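We use cookies to remember your preferences and to count visits to this page. By continuing to browse you accept our cookie policy. Accept | Manage settings

Call for participants: help us write a plain-language code of practice for hand-held gripper work

Brarwood is looking for people to join a paid working group that will test, argue over and rewrite our draft rules for recording tabletop tasks with hand-held grippers. The work takes place at our Sorbridge site, a short walk from the bus station, and runs for six weeks beginning in April.

A little background first. Over the past two years our teams in Sorbridge and Cullosow have recorded a great many short tasks - picking up a cup, moving a box, putting a bulb down gently - and each site grew its own habits along the way. One site wiped the table between takes and the other did it once a shift. One wrote down every dropped object and the other only the breakages. When we finally sat down to compare notes we found 292 separate instructions in use, and a fair number of them disagreed with each other. The Georgiev draft, named for the meeting room where it was pieced together, brings that down to 131. We think it can be shorter still, and we would like help from people who haven't spent two years getting used to our way of doing things.

What you would be doing

You'll work in pairs at a table of everyday household things, following the draft rules exactly as they are written, even when they seem silly. One of you handles the gripper while the other reads the rules aloud and marks anything that is unclear, slow or uncomfortable. After a break you swap. Each session ends with a group talk over coffee (and usually something from the bakery next door), and those talks are where most of the real changes get made.

The parts of the draft we most want looked at are:

- how glass, ceramics and light bulbs should be placed and handled
- when to rest your wrist and shoulder, and for how long
- what counts as a failed take, and how to write it up fairly
- how to keep private papers, names and faces out of recordings
- who may stop a session (our answer is anyone, at any time, and we want the wording to say so clearly)

Who we are hoping to hear from

You don't need any background in robots. We'd love to hear from people who have worked in kitchens, warehouses, care homes, sewing rooms or anywhere else that hands are busy all day. Left-handed people are especially welcome, as are people with limited grip strength, and we'll happily adjust the table height or the seating. You should be 18 or over and comfortable reading aloud in English.

Time and pay

Sessions last 75 minutes, with two sessions a week, mornings or late afternoons. Participants who complete all six weeks receive $1,183, and anyone who has to leave early is paid for every session attended. Bus fare is covered on top of that.

How to apply

Send us a short note through the contact form, telling us what kind of work you've done with your hands and which times of day suit you. A few friendly sentences are plenty - no resume needed. We read everything that comes in, and we'll reply either way.
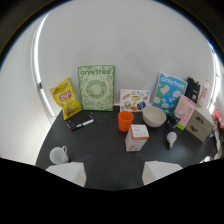 Tabletop work with a hand-held gripper, with a mug, cup, bowl and light bulb among the objects.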